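Firneck Youth Drop-In: progress report to the Bangera Fund, September

Dear Siham Bataineh,

You asked for a page on how the second half of the grant is being spent. We have now used 2000 of the 4000 pounds, mostly on rent for the Bolisthorpe Road rooms and partly on a boiler part that our plumber described as "historic".

Opening hours have gone up to four evenings a week. The Friday session is the busy one, helped by toast. Attendance on Mondays remains what our last report called "intimate", and we have run out of kinder words for it.
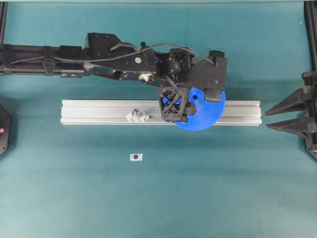 Membership stands at 79, up on the spring. Aishwarya Suvarna has taken over as chair and has already shortened our meetings, to general suspicion. The new safeguarding policy was passed at her first one. The new name was not, so we are still Firneck Youth Drop-In and the suggestion box has been emptied of puns.

The members' handbook is late. The draft went to three people for comment and came back as three handbooks. Aishwarya is stitching them together and expects to have it printed before the clocks go back. 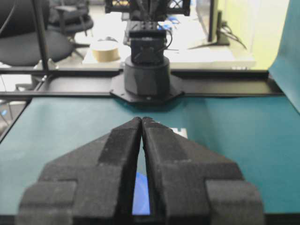
Will the remaining money last until the end of the grant?
It should, provided the boiler behaves. Rent is fixed until spring and the handbook printing has already been set aside.

We would like to move the unspent training money into travel costs for members coming in from the villages. Please let us know if that needs a form.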